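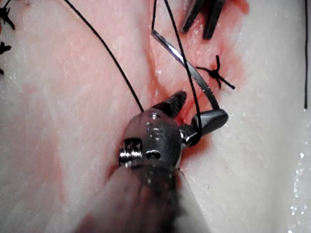 By the Potus Junior Science Desk
Reading age 9 to 12 | Reading time: 5 minutes

How a cut in your skin closes

Skin is the largest organ of the body. It has two main layers. The outer layer, the epidermis, is thin and has no blood vessels in it. The layer underneath, the dermis, is thicker and holds blood vessels, nerves and the roots of hairs. A scratch that does not bleed has usually stayed in the outer layer. A cut that bleeds has reached the dermis.

Stage one: stopping the blood

When a small blood vessel is cut, its walls tighten and the gap gets narrower. Tiny parts of the blood called platelets stick to the damaged edge and to each other. A protein called fibrin then forms threads across them, like a net. Platelets, fibrin and trapped red blood cells make a clot. The top of the clot dries in the air and becomes a scab.

Stage two: cleaning up

The skin near the cut turns red, warm and slightly swollen. Blood vessels close by have widened to let white blood cells through. Some of these cells swallow germs. Others clear away dead cells and dirt. This stage normally lasts a few days.

Stage three: filling the gap

Cells in the dermis called fibroblasts make collagen, a strong protein that works a little like rope. New blood vessels grow into the gap. At the same time, cells of the outer layer move in from both sides, under the scab, until they meet. The scab then falls off. Pulling it off early can open the cut again.

Stage four: making it stronger

The new collagen is laid down quickly and is not very tidy. Over many months it is replaced and lined up. If the cut was deep, a scar remains - scar skin has no hairs and no sweat glands.

Why some cuts need stitches

The cells have to cross the gap. A wide gap takes longer and leaves a bigger scar. Stitches, also called sutures, hold the two edges together while the four stages take place. Some are taken out later. Others are made of material that the body breaks down by itself.

Words to know
Collagen: the protein that gives skin its strength
Fibrin: the protein threads in a clot
Suture: a medical stitch

Next in this series: How a broken bone mends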